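Kapitel 4
Warenannahme und Lagerung in der Großküche

Lernziele: Lieferung prüfen. Temperaturen einordnen. Lagerplätze richtig vergeben. Fachbegriffe: Lieferschein, Stichprobe, Kühlkette, MHD, Verbrauchsdatum, FIFO.

Einstieg

Dienstag, kurz nach sechs. Betriebsküche Grollport, 200 Essen am Tag. Die Rampe ist offen, der Wagen vom Gemüsehandel Hodžić steht schon da, dahinter wartet die Molkerei Vestard. Ein Azubi, ein Handwagen, 13 Positionen auf dem ersten Lieferschein. Der Fahrer will weiter. Unterschreiben und gut?

Genau hier passieren die Fehler, die man mittags nicht mehr einfängt. Was einmal quittiert ist, lässt sich schwer reklamieren. Was zu lange auf der Rampe steht, wird warm. Und was falsch einsortiert wird, findet man erst wieder, wenn es abgelaufen ist – meistens ganz hinten, meistens das Teuerste.

4.1 Der Wareneingang

Reihenfolge merken: erst Kühlware und Tiefkühlware, dann frisches Gemüse, Trockenware zuletzt. Geprüft wird immer gegen zwei Papiere, die Bestellung und den Lieferschein. Stimmen die beiden nicht überein, gilt die Bestellung, und die Abweichung wird auf dem Lieferschein notiert. Vor der Unterschrift, nicht danach.

Was wird geprüft?
Menge und Gewicht. Verpackung, also Risse, Dellen, Feuchtigkeit. Datum. Temperatur bei allem, was gekühlt oder gefroren kommt. Geruch und Aussehen bei offener Ware. Bei großen Lieferungen genügt eine Stichprobe, aber nicht immer nur aus der obersten Kiste.

Merke: MHD und Verbrauchsdatum sind nicht dasselbe. Nach Ablauf des Mindesthaltbarkeitsdatums darf die Ware nach Prüfung noch verwendet werden. Nach Ablauf des Verbrauchsdatums nicht mehr, auch wenn sie gut riecht.

4.2 Lagerbereiche

Trockenlager: kühl, dunkel, gut belüftet. Nichts direkt auf den Boden, auch Säcke nicht. Mehl und Zucker weg von stark riechenden Gewürzen.

Kühlraum: rohes Fleisch und Geflügel getrennt von verzehrfertigen Speisen. Geht das nicht, dann Rohes unten, Fertiges oben, alles abgedeckt. Tropfsaft läuft nach unten, so einfach ist das.

Tiefkühllager: Tür zu. Angebrochene Packungen verschließen und beschriften, sonst Gefrierbrand.

Gelagert wird nach FIFO, first in – first out. Neue Ware nach hinten, alte nach vorn. Klingt banal, wird aber unter Zeitdruck ständig vergesen. Das Regalsystem Botero in unserem Beispielbetrieb wird deshalb von hinten befüllt, die Entnahme erfolgt vorne. 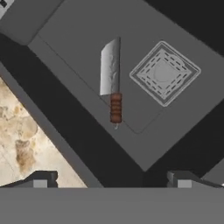

Warum wird Kühlware vor der Trockenware eingeräumt?
Kühlware verträgt nur eine sehr kurze Unterbrechung der Kühlkette. Mit steigender Temperatur vermehren sich Keime schneller, und späteres Kühlen macht das nicht rückgängig. Nudeln und Konserven können dagegen warten.

Aufgaben zum Einstieg

1. Auf der Bestellung stehen 20 kg Möhren, auf dem Lieferschein 70 kg. Beschreiben Sie ihr Vorgehen Schritt für Schritt.
2. Ein Karton Joghurt ist außen feucht. Annehmen oder zurückweisen? Begründen Sie.
3. Zeichnen Sie den Kühlraum Ihres Betriebs und tragen Sie ein, wo welche Warengruppe steht.

Weiter mit 4.3, Temperaturkontrolle und Dokumentation. Formblatt dazu im Anhang.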